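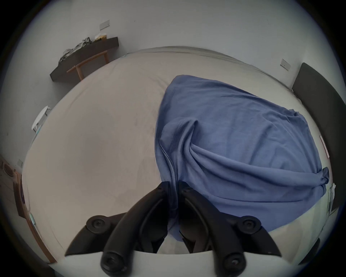 Pinza manual sobre la cama, con las puntas de los dedos junto al borde de la tela azul.

Tela enganchada y dedos que no cierran: qué revisar

La avería más común al recoger tejido fino con una pinza de dos dedos es el pellizco doble: la punta toma la prenda y también la sábana ajustable. Al levantar, la bajera se tensa, los dedos se abren unos milímetros y el tejido se escapa o se rasga por el dobladillo.

En nuestra unidad, una Plolline de varillaje, el fallo apareció en el ciclo 1.963. El dedo izquierdo llegaba tarde y la prenda salía torcida. Causa: un pomo de articulación con el tornillo flojo y pelusa compactada en el eje.

Procedimiento

Soltar la tela abriendo los dedos a mano. No tirar de la prenda.
Retirar la pelusa con pincel seco. No usar aceite: mancha el tejido y retiene polvo.
Apretar los tornillos de los pomos por igual, en pasadas cortas. Si el dedo no cae por su peso, aflojar un poco.
Comprobar el cierre con una tira de papel – debe quedar sujeta por ambas puntas.
Repetir la limpieza cada 18 horas de uso.

Seguridad

No meter los dedos entre las varillas con la pinza cargada. En mayo tuvimos 2 pellizcos en la yema, ambos al desenganchar un hilo. En versiones motorizadas, cortar antes la alimentación.

Para camiseta o manta fina, entrar por un pliegue alto y no por el borde plano. Con ese cambio, los enganches bajaron de 71 a unos pocos en el mismo periodo.

Recambio de puntas: Vistico, juego de dos.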